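Misik Bench Cell: safe working and good practice
Product code 1162

Overview
The Misik Bench Cell is a two-arm handling station for light packaging, bags and pouches. It is supplied with a fixed table, two grippers and an enabling switch. Read this page together with the risk assessment for your own site. The cell must not be put into use until that assessment has been signed.

Limits of use
Keep the table clear of anything that is not part of the task. Do not reach between the fingers while the arms are powered, even at reduced speed. Blades, glass and filled containers are outside the intended use.

Thin film
Clear plastic is harder to handle than card. It creases, reflects the overhead lights and slides on a smooth top. For zip-lock bags, grip at a corner beside the zip and bring both fingertips together before lifting. Set the lowest force that holds the film. Diffuse lighting is preferred, as glare can hide the edge of the bag from the operator.

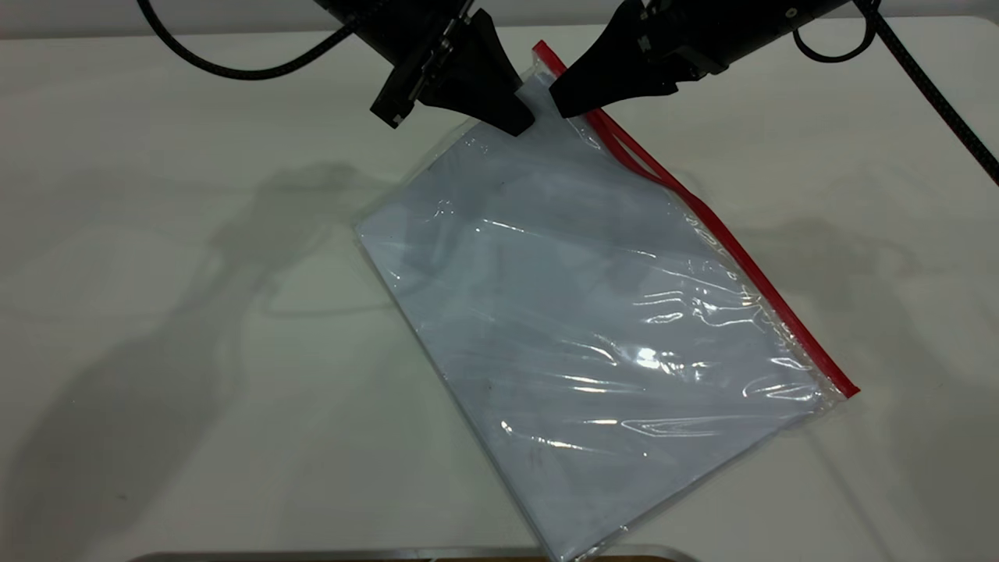
Cables
Leave enough slack for the full travel of each arm. No cable may lie across the working area or pass between the fingers. Replace any cable with a damaged sleeve before the next shift.

Checks
Test the emergency stop at the start of each shift. Inspect finger tips and fixing screws every 3 months. Keep records for 6 years.

Spares and support
Finger set, Bravo pattern: part 995
Training and site visits: Trefor Bevan, Stindesov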